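Budgeting for a first arm and gripper, and do we pay for the simulation part?

Posted in Buying and Planning, Hemmin Community Help
3 replies

Peter Halás

Hello everyone, and apologies in advance for the length of this, I do tend to go on once I get started.

I look after equipment for a small training workshop in Wutunton. We teach adults who want to move into maintenance and light automation work, and we've been given the nod to put in for one robot arm with a parallel gripper, the money to be spent by the end of August. I have done plenty of buying in my time (lathes, benches, a compressor I still regret) but never anything like this, and I'd love to hear from people who have been through it.

At the moment the whole job lives in simulation. One of our evening learners built a room on the computer with a cupboard in it, and the group has been driving a gripper round it to see where it can get to. They want to end up with an arm that can open a cupboard door by its handle and put things on the shelves. I was sceptical, but I've grown very fond of it! You can poke the thing into a corner and all it costs you is a cup of tea while you put it back.

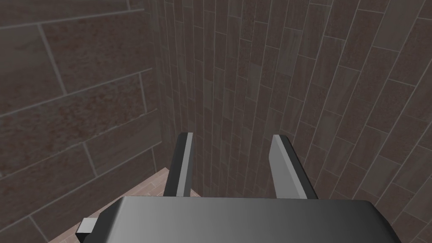

Jaws open and facing the corner where the two tiled walls meet.

So my worries, in no particular order. Two suppliers have come back to me, Devus and Trarkley. Devus have quoted for the arm and controller and list the gripper separately at 1,286, without fingers. Trarkley have rolled everything into one figure and I can't get at what's inside it. Is it normal for fingers to be extra? It feels a bit like buying a bicycle and finding the pedals are on another page.

Then there's the question of how much to trust the simulated room when deciding on reach and on the size of the gripper. The learners would like me to order straight from what they've worked out on screen, and I'd hate to dampen their spirits, but it's a lot of money to us.

And lastly, should I be setting something aside for the simulation side itself? We've been making do on an old computer that somebody's office had finished with, and it does grumble.

Any thoughts very gratefully received, however small.

Vratislav Paulík

Hello Peter, and welcome, what a nice project to be asking about. I bought for a college workshop for a good many years and made most of the mistakes available, so help yourself.

Fingers being extra is perfectly normal, yes. The gripper maker sells you the body and the bit that moves, and what goes on the front depends on what you want to pick up. Flat plates will do for boxes and blocks. A door handle is a different animal, and you may want a shaped finger or a rubbery facing, so please put in for 2 sets at the very least. I'd go further and keep a little back for having a third made locally once you've seen how the first pair gets on. Fingers get bent. Learners bend them, and so do instructors, though we're quieter about it.

Ask both firms for the opening width between the fingers, the width of the gripper body, and how far the fingers stand out in front of it. People always remember the first and forget the other two, and it's usually the body that bumps into things. With a cupboard you have a door, the edge of a shelf and whatever is beside it all competing for the same bit of air.
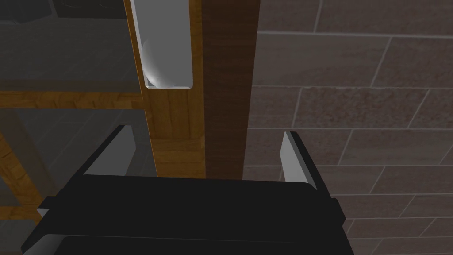
Measure the real handle you mean to use, too, and I mean with calipers. How far does it stand off the door, how thick is the part you'd grip, is it rounded at the ends? Somebody can draw a lovely handle on a computer and then the one from the hardware shop is a different shape altogether. If you haven't bought the cupboard yet then you're in luck, because you can choose the handle to suit the gripper, and a handle is a great deal cheaper than a new set of fingers!

As for trusting the simulated room, I'd trust it for reach and for bumps, provided the arm in it is the arm you're buying and the room has your real measurements. I'd trust it much less for grip. How hard the fingers need to squeeze, whether a smooth handle slides about, how stiff the hinges are, all of that wants a real try. Ask Devus and Trarkley whether they'll lend you a gripper or let you bring your handle along to them. In my experience a supplier who wants the order will find you an afternoon.

On Trarkley's single figure, write back and ask for it broken down line by line, in a friendly way. You need to know whether cables, the mounting plate, delivery, setting up and training are in there. I had one quote that looked wonderful until we noticed the stand was missing, and we had the arm sitting in its crate for 6 weeks while one was made.

Here is how I'd lay out your sheet, and forgive me if you've done it already:

Arm and controller
Gripper body
Fingers, 2 sets, plus something for a third
Mounting plate, cables and any adaptor between gripper and arm
Stand or bench, and fixing it down
Guarding and a proper risk assessment
Delivery, setting up and training
A computer that can run the simulation without grumbling
20 per cent of the total for whatever we've both forgotten

Do keep that computer on the list. Your learners will go on using the simulated room after the arm arrives, and they should, as only one person can be on the real arm at a time and the others will want something to do.

One more thing for the simulation, while it's all still free to change. Get the group to send the gripper to the awkward places as well as the sensible ones. Point it straight up, turn it right over, take it as far back as it will go. Arms that look generous on paper can get tied in knots when asked to face the ceiling, and you'd want to find that out before settling on a stand height.
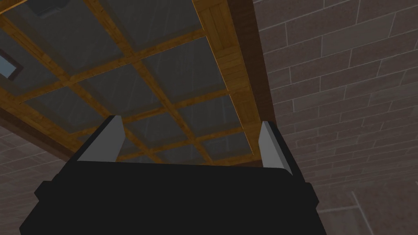
Reply from Trarkley customer (guest)

We have one of theirs. It's fine. Fingers were included in ours but only one pair, and the spares took ages. Ring them instead of emailing, you get a much better answer before 10 in the morning.

Also check your doorways. Ours came on a pallet and had to be unpacked in the car park.

Peter Halás

Oh, this is marvellous, thank you both so much. Vratislav, I've copied your list out more or less word for word and added the mounting plate, which wasn't on either of my quotes, so I shall be asking about that tomorrow. I've also been told off (kindly) by the group for not having measured the handle, and we're going to pick one together and bring the calipers.

I'll ring Trarkley before ten, and I've written "doorways" on the back of my hand. If I get a proper breakdown out of them I'll come back and post it for whoever is next.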